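Budget for the bench before you budget for the arm

Shares 416 | Comments 2

Every June, when the end of the financial year starts breathing down our necks, someone at Skorkside asks me what a robot costs, and every June I give the same rambling answer over a cuppa. The robot is the easy line. It's all the gear that gathers around it that wants planning (and usually gets whatever's left in the tin).

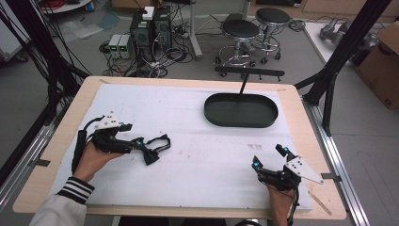
By Donal Keogh
Opinion

Look at how much of a working setup is humble stuff! A table on aluminium rails, a sheet of foam, a tray, two stools on castors, and cables and power strips all over the floor. My own first plan had four lines in it and cables weren't one of them, bless me.

So I'd gently suggest to our friends at Wastwood, who are pricing their first cell now, that they cost the whole corner of the room. Put in the power. Put in decent cable trays and somewhere comfy to sit, and pay for the hours of the people whose hands are on the grippers, as theirs is the work everything else leans on. If that means a smaller arm this year, I'd wear it cheerfully and buy the bigger one later.

Related
Ambaye: leasing or buying?
What Grarkura spent on spares

© Skorkside | Contact | Back to top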